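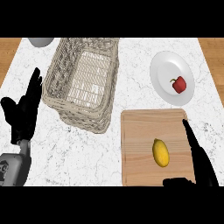
*The simulated kitchen of the Lanura student project, with the basket, the pepper on its plate and the lemon on the cutting board.*

Florencio Benítez has 18 students in his robotics class, and in July they moved all their work into simulation. I asked him if they were disappointed. "A little, yes. They wanted to touch the motors," he told me. "But in the simulator they can make 2000 attempts and we do not repair anything."

The project is called Lanura. The students must program two arms with humanoid hands to put food into a basket. Ailsa Buchanan, who is 18, works on the hands.

"The lemon was my first object," she said. "I thought it would be easy. Then I spent 3 weeks on the thumb."

Her teammate Imre Somogyi prefers the pepper, and they do not agree about the plate. He wants the hand to come in above the rim. She wants to move the plate first. "We have tested both," Imre said, "and we still argue."

I asked Benítez which of them is right. He laughed and said that he will wait for their report. The class shows its work at Reltitcombe on 29 August 2024.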